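FOR IMMEDIATE RELEASE
October

# Jostside Movement Studio Opens Second Room and Adds Early Classes

Jostside, the yoga and movement studio on the lower floor of the old Wasum mill building, will open a second practice room this month and add a weekday program that starts at 6:15 a.m. The new room nearly doubles the space the studio can use for group classes. Booking for the first eight-week term is open now.

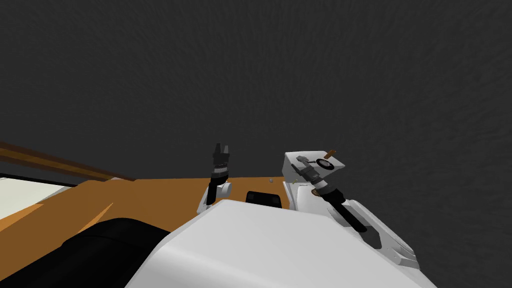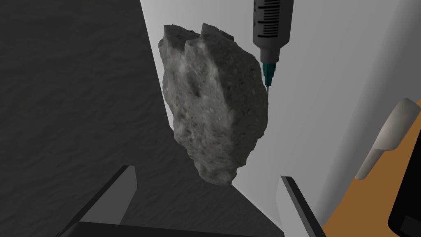
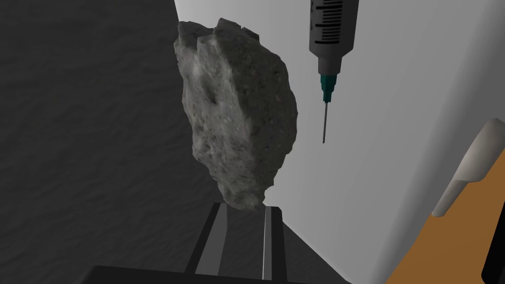 *Computer-rendered views, all from the same simulated setting.*

The new room measures 761 square feet and has its own entrance from the courtyard. It will be used for small group yoga, chair yoga, breath work and a monthly restorative evening. The existing room upstairs from the courtyard, which the studio has used since it opened, will keep its current timetable of flow, beginner and prenatal classes.

"We had people on the waiting list for the Thursday-style slow class for more than a year," said Ekaette Edet, founder and lead teacher at Jostside. "The slow class fills up first every term. People email me the night before to ask if anyone has dropped out. I got tired of telling them no, so we started looking at the room next door."

The space was used for storage by the mill's previous tenants. Work began in the spring and included a sprung floor, new heating, sound insulation along the shared wall and a ramp at the courtyard door. The building permit allows up to 18 people in the room. Jostside will cap classes at 12.

## What is changing

The early program, called Itero, is made up of short classes that repeat the same sequence for a full term. Each class lasts 45 minutes. Students practice one set of standing poses, one set of floor poses and a short rest at the end, and the order does not change from week to week. Teachers make small adjustments for each student as the term goes on.

Edet developed the format with Horacio Pereyra, who joined the studio as a teacher two years ago and will lead most of the early sessions.

"A lot of students spend the whole class looking around to see what comes next," Pereyra said. "If you already know the order, you can pay attention to your feet, or your breathing, or the shoulder that has been bothering you. By week three the room gets very quiet. I teach it almost without talking by the end."

Jostside ran Itero as a trial over the summer with two groups. The studio made three changes after hearing from those students: the rest at the end was made longer, the kneeling section was moved later in the class, and a printed sheet of the sequence is now given out in the first week for practice at home.

The studio is also adding a 90-minute restorative class once a month in the evening. Blankets, bolsters and eye pillows will be provided. Students are asked to eat lightly beforehand and to bring socks and an extra layer. Late entry is not possible for this class, as the courtyard door is locked once it begins.

Chair yoga, which has been taught in the main room up to now, will move to the new space. The class is open to anyone who finds it hard to get down to the floor and back up again, and no experience is needed. Helpers and companions may attend at no charge but should let the studio know ahead of time so a chair can be set out for them.

## Soomro fund

Jostside will continue its reduced-rate places through the Soomro fund, named for the family that owned the mill building when the studio moved in. The fund paid out $2,970 in class fees over the last year. The studio has set aside $3,000 for the coming year and will top it up with ticket sales from the winter candlelight class.

Reduced-rate places are open to anyone who could not otherwise afford to attend. Applicants fill in a half-page form and are not asked for proof of income. Places are given in the order the forms arrive, and two spots in every class are held for the fund until a week before the term begins.

"The form used to be two pages and hardly anyone sent it back," Edet said. "I cut it down last winter. It asks for your name, how to reach you and which class you'd like."

## Booking and prices

Terms are booked in full. Single drop-in places are released at noon the day before each class if there is room. Current students have first choice of the slow class and chair yoga until the end of the first booking week, after which all places are open to everyone.

- Itero early class, eight-week term: $112
- Small group yoga, eight-week term: $136
- Chair yoga, eight-week term: $96
- Monthly restorative evening: $28 per session
- Drop-in, any regular class: $19

Mats are available at the studio and are included in the price. Students who miss a class may make it up in another class of the same kind within the term. Refunds are available up to seven days before the start of term, less a $10 handling fee. Gift cards bought for the main room are valid in both rooms.

Parking is limited during the day. The lot behind the mill is free before 8 a.m. and after 6 p.m., and bicycles can be left in the covered rack by the courtyard gate. Students coming to the early classes should use the courtyard entrance, as the front doors of the building do not open until 8.

An open morning will be held before the term begins. Visitors can see the new room, meet the teachers and try a free 20-minute version of the Itero sequence, starting at 9 and again at 10:30. No booking is needed for the open morning. Tea will be served in the hallway between sessions, and children are welcome if they come with an adult.

## About Jostside

Jostside is an independent studio offering yoga, breath work and gentle movement classes for adults. It was founded by Ekaette Edet, who trained as a physical therapy assistant before she began teaching yoga. The studio has five teachers and runs classes year-round, with a two-week break in August and a one-week break at the end of December.

## Contact

Press questions and requests to visit a class should be sent to Ekaette Edet through the contact form on the Jostside website. Please allow two working days for a reply during the first week of term. Questions about the Itero program can be marked for the attention of Horacio Pereyra.

Reporters who would like to attend a class are asked to arrive 15 minutes early and to leave recording equipment outside the practice room unless students have agreed to it in advance.

###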